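Bench notebook, kitting cell, Sadbridge

March, early start, 4 on shift incl. me

Sim first again before we touch the real bench. Plan for today: wood box on the left, turquoise compartment tray at the back, small blocks standing in for the Tadent inserts. Want to know what the job looks like for the people once the arm does the pick and place. Pulled these from the sim run so I quit drawing it badly on the whiteboard.
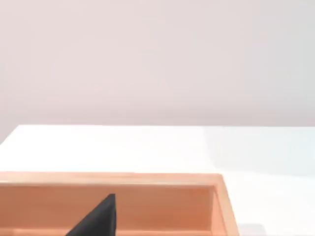
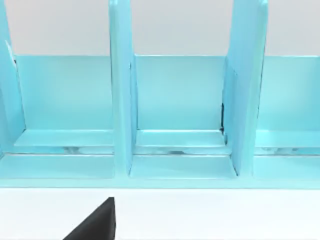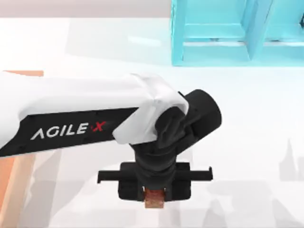
Sim stills: wood box, turquoise organizer, block in the gripper.

Notes as I go, will tidy later (won't).

Block pick. Fingers come in on both sides, wrist housing hides the top of the block completely from overhead. So whoever is watching the top view can't tell if it's gripped square. Mieczysław spotted it right off, says the packers judge a good grab by feel and we are taking the feel away and giving them a screen with the important bit covered up. Fair. Add a side view to the operator monitor. Not a nice to have.

Organizer. Wrist views are fine until a divider gets in the way. In the still you lose the tops of all three uprights. Doesn't matter for the lower trays, matters a lot if anyone wants to load the back ones. Ledge + lower tray in front of it, two levels per slot. The sim treats a slot as one target. The people on the bench don't, they use front for "checked" and back for "not sure, ask". That's not written down anywhere, I only know because I stood there a morning. If the arm drops everything on the front level we've thrown away their whole query system and they'll get it back with sticky notes or a shouting match.

TODO: two targets per slot. Ask Jititz if their sequencer can handle it or if it's a new recipe for each one.

Box. Walls are higher than I'd like compared to the finger. Going in straight down is ok, going in on an angle I don't trust near the right wall. Real box has a chipped rim on one side from being slid under the shelf for years. Measure it. Box model in sim is perfect and smooth so of course it never catches.

Break, coffee machine out again.

Talked with the bench about it over the break, writing it down before I forget who said what.

- Main worry is not losing the job, management has said in writing no one goes off the line in this phase. Worry is what the day turns into. Now you pack, chat, turn around, label, go get the cart. With the arm you sit and wait for it to ask for help.
- Second worry is pace. The 3000 per week target was set for hands. If the arm sets the rhythm, then when it stalls is that time on us or on the machine? Good question, I didn't have an answer. Raise with Sârbu since they wrote the contract.
- Wrists. Two people were plainly glad. Small part pinching all day is what sends folks to the physio. Somebody said "let it have the blocks and give me the labels" and got a laugh but I think she meant it.
- Who gets trained. Right now it's me and Mieczysław who can clear a fault. Means if we're both out the bench is stuck, and also means everybody else is just feeding it. Wants to be all of them. He'll do the fault clearing page, one side of paper, no acronyms.

I told them they could name the faults themselves. Current code list has 19 entries and I can explain maybe half without the manual. "Grip lost" is ok. "Constraint violaton class B" is not ok (typo is in the actual software btw).

Back on it, 10:40.

Lighting. Sim is soft and even, table bright white and very shiny. Real bench has the window at one end and strip lights, plus grease. White link against white table is hard enough to pick out even in the render, upper edge nearly dissapears. For a camera that's a tuning job. For a person reaching across it's a safety thing. Suggest matte gray mat under the working area, and tape a line where hands stop. Cheap, do it this week, don't wait for the sim people.

Reach zone: if the box stays on the left the arm passes over the same spot people lean through to top it up. Options
a) refill from behind, needs the bench pulled out from the wall
b) refill only on pause, costs time, everyone will cheat
c) swap whole boxes on a slide
Leaning c. M. says c too but wants the slide at hip height so no one is lifting over the arm. Agreed.

Tried writing the new job description for the cell. First version read like a list of things a machine couldn't do. Scrapped it. Second go starts from what they do now that we'd miss: catching bad inserts by sound, keeping queries apart, knowing which cart is short before the screen does. Put those in as named tasks with time against them. If it isn't on the sheet it gets cut at the first review, seen that at Jititz.

Rotation: 5 stations, change at each break, cell is one of them and never two in a row. Bench asked for this, I only wrote it up.

Open
- side view on monitor (me)
- two targets per slot (me, Jititz)
- fault page (M. Jakubowski)
- stall time, whose is it (Sârbu, needs answer before real parts)
- mat + tape (anyone, tape's in the second drawer)
- measure the chipped box
- check finger clearance on the angled approach, right wall, slow

Next run after lunch with the offset box. Leave the sim machine logged in pls, took me ages to get a license back this morning.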